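Grismont Cell Inspection Checklist, Bin Sorting Station
Procedure 16, February issue
Inspector: Katherine Arango

Complete before the arm is enabled. Mark each item P, F or N/A. Any F in items 1 to 4 holds the cell.

1. Work surface. P
Cloth flat under the basket and the target boxes. No tools left on the table.
Comment: Cloth is dark green felt. Acceptable under Montoya rule 65 (non-reflective surface).

2. End effector and approach. P
Tool matches the loaded program. Collar seated, no play by hand. Approach to the pile from above.

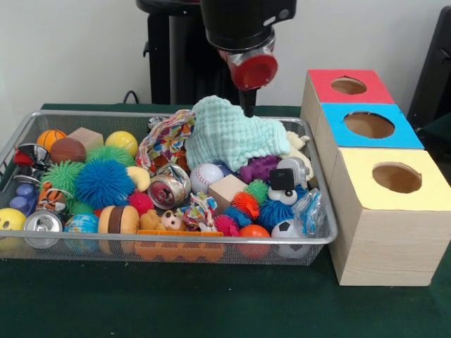
Maximum descent speed into mixed soft and rigid items is 400 mm/s. The log for run 871 shows no excursion over the limit. Soft cloth can hide a rigid item, so the contact force stop stays on for all picks.

3. Basket load. P with comment
Comment: Load is dense. Cans, wooden blocks and spiky balls are mixed with fabric. Items resting against the rim are to be pushed inward before start. Fingers enter the pile pointing straight down.
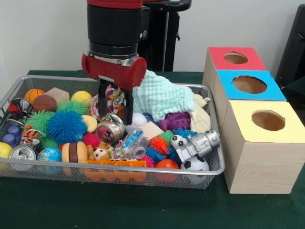
4. Target boxes. P
Round openings facing the arm's place position. Box order checked against the job sheet.
Comment: Recheck order whenever the boxes are restacked.

5. Floor and cables. F
Cables under and behind the table to be routed out of the walkway.

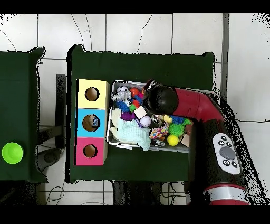 Refer to Felov for cable covers. Walk-in access from the table side stays closed while the arm is powered. Reinspect after the covers are fitted and enter the result on the Trustine sheet.

6. Emergency stop. P
Tested from the operator position, arm stationary. Reset requires a key.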